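How many demos before a policy can fold a T-shirt?

Posted by Banska

Hi all! I'm trying to copy the result in the Ulell write-up - hand-held grippers, one shirt on a bed, no robot while recording. I've got 52 demos and my policy still grabs the hem and stalls.

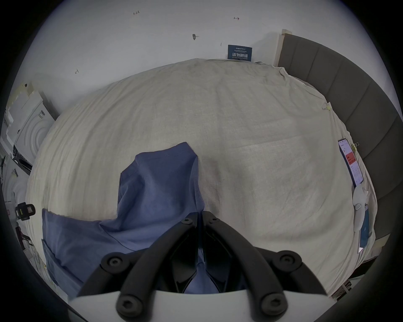 Do I just need more, or is something off with how I record?

Emiko Kubo, 02/04/2020

Had the same stall at 52! Going to 202 helped a bit, but the big jump came from starting each demo with the shirt crumpled a new way. 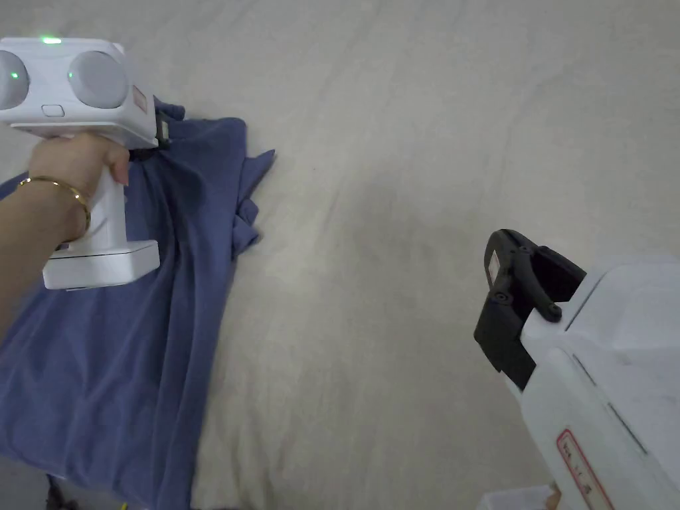

I also cut the pauses at the start (30 frames each - the policy was learning to wait, ha).

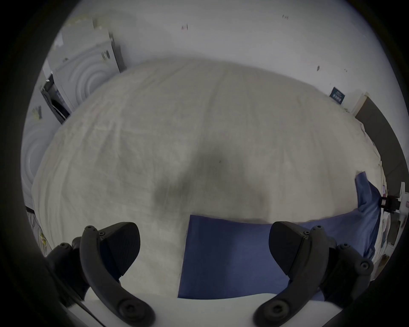

Try the head view too. Mine finds the sleeves much better with it.

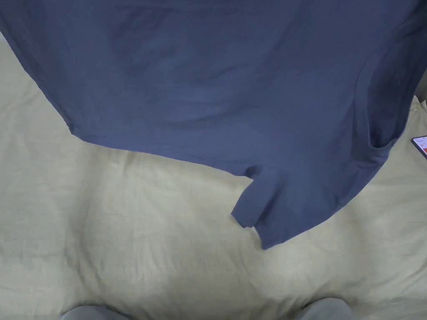
Blue tee held up over the sheet, head view

Arumugam

more data. I stopped at 37 and it never worked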